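Two thousand and eighty-four

1st July

I have a spreadsheet with 2,084 rows in it and I made every one of them with my own two hands, by pretending to be a robot.

A few of you have asked what I do now that I've left Tonau, and I keep giving the short answer, "robots," which makes people picture something with legs. The long answer is that I sit in a chair with a handle in each fist and pull books out of a basket. Then I put the books back. Then I write down whether it went well. I have a master's degree.

The company is called Unar, and if you're reading this from the old job, yes, it's as small as you heard. There are 6 of us. I was hired to "own data," and I took that to mean pipelines and storage and possibly a dashboard. It does mean those things. The dashboard took an afternoon. The rest of my time has gone into making the data, which in our line of work does not come from the internet. It comes from a person moving a pair of arms through a task over and over while the computer records where the joints were and what the cameras saw. Each recording is an episode. Get enough good episodes and you can train a policy on them, and the policy then tries to do the thing on its own, with results I'll get to.

The project is Millet. (All our projects are named after grains. The one before mine was Barley and we don't talk about Barley.) Millet is supposed to learn desk work: take a book out from among other books, lay it flat, slot a folder in where there's a gap, that sort of thing. Two arms, a table, ordinary clutter. When I was told the scope I said "that sounds manageable," and somebody wrote it on the whiteboard, and it is still there.

What I've learned so far, in no order:

Your first hundred episodes are garbage. I kept mine for sentimental reasons and made the mistake of training on them once. The policy learned to hesitate. It would reach for a book, stop a little short, drift left, drift back, and then grab, exactly the way I had when I was new and frightened of breaking something expensive. I watched it do this on a Prirkau bench in front of visitors. It had my body language. It even did the little wiggle.

Being good at the task is a problem too. By December I could do a clean pull in 16 seconds, and I was proud of that, and then I trained on a whole batch of clean pulls and got a policy that was magnificent until it missed by a finger's width. After that it had no idea where it was. It closed the gripper on air, lifted the air, carried the air across the table and set it down very gently. I had never shown it a mistake, so it had never seen anyone get out of one. Now I fumble on purpose. I nudge a spine crooked, let go, come around and try again. I have a column for it. The column is called "oops" and it's the most important one in the spreadsheet.

Fumbling on purpose is harder than it sounds, by the way. The early fake mistakes all looked fake. I always missed to the same side, like a bad actor falling down the same stairs. I had to make a little list of ways to be wrong and roll a die.

Then there's the labeling. Every episode gets a sentence saying what happened, and the sentence has to be what happened and not what I meant to do. You'd be surprised how often those differ. "Takes the thin book from the left side" is fine until you play it back and see that the thin book brought a friend. I used to fix these from memory at the end of the day. Don't. At the end of the day I'd have sworn under oath that every pull was clean.

Speed matters, but consistency of speed matters more, and coffee wrecks it. I can pick out my pre-lunch episodes from my post-lunch episodes on a plot of wrist velocity. If you ever want to feel observed, plot your own wrist velocity.

I also talk to the arms. I didn't set out to. It began as "come on" and it's now a running commentary with some fairly personal remarks in it. We don't record audio, and I've checked this more than once.

People ask about the reset and they're right to. The reset is the part where you put everything back so you can do it again, and it's most of the job. A pull takes seconds. Putting the books back a bit differently, so that the policy doesn't just memorize one arrangement, takes a good deal longer, and it's where my own laziness gets in. Left alone, I put the blue one back in the same place every time. I have a preference about where a blue book goes, apparently, and I found this out from a heat map.
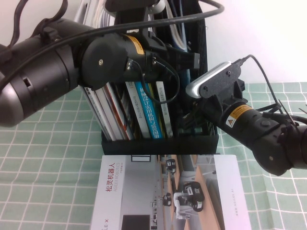 Variety is what I lose sleep over these days. You want the objects to be different enough that the policy has to look at them, and you want the differences to be the annoying kind you'd find in a real office. Our first set was matched: same height, same thickness, bought in one go. It trained beautifully and fell apart on the first paperback it met. So I went around the building collecting whatever would stand up. The mesh file basket was the best find, because things lean in it, and leaning is where all the trouble is. A white book leaning hard at the left end of the row is a different problem from a blue one standing right of the middle with Chinese characters down its spine, and a bundle of papers and folders at the back is a different problem again, one I've been putting off. The flat one in front of the basket, the AgileX Robotics one with the wheeled robots on the cover, is the hardest thing on the table. You can't pinch a book that's lying down. There's nothing to get hold of. I've tried sliding it to the edge, tilting it up with one gripper and catching it with the other, and a third method that I logged under "oops."

The tablecloth was also a choice, and I'll defend it. Policies trained on a bare gray bench get nervous around patterns, and real people own patterned things. Green and white check seemed like a fair stand-in for someone's kitchen. It wrinkles, and the wrinkles move, and for a week I smoothed it flat before each episode like a hotel maid until I noticed I was removing the very thing I'd put it there for. Now it gets to do what it wants.

Two arms over one basket is its own education. You'd think having both would make everything easier, since that's how the rest of us do it. But I never noticed how much my hands negotiate with each other until I had to run them through somebody else's elbows. One holds the neighbors back, the other pulls. Good. Now which one lets go first? I'd been doing it either way depending on mood, and the policy, having studied me closely, learned to do both halfway. It stood there holding a book with both grippers, for as long as I cared to wait. I waited a while. I wanted to see who'd give in.

The rule now is that the pulling arm finishes, and is well clear, before the holding arm moves at all. It's slow and it looks prissy. Success on the upright books went up the same night I retrained, so prissy it is, and I've thrown out a lot of otherwise perfectly good episodes from before the rule. They're in a folder called "both ways." I can't quite delete them.

As for how the policy is doing overall: it's fine on the thin books. It's good on the white one as long as the lean isn't too bad. It is over-fond of the blue one and will go for it when asked for something else, which I suspect is my heat map coming back to haunt me. On the flat book it does a slow, thoughtful pat along the cover, the kind you'd give a dog, and then withdraws. I don't remember teaching it that. I went back through the episodes looking for where it came from and I'm on row 900 or so and beginning to think it's all of them.

Next up is folders. Folders bend. I've ordered more of them than seems reasonable, and I've asked for a chair with arms on it, and I was told the chair is under review.

If anyone from the old place has a box of mismatched binders they want rid of, I'll come and get it. The uglier the better. Ring binders with a busted ring are especially welcome.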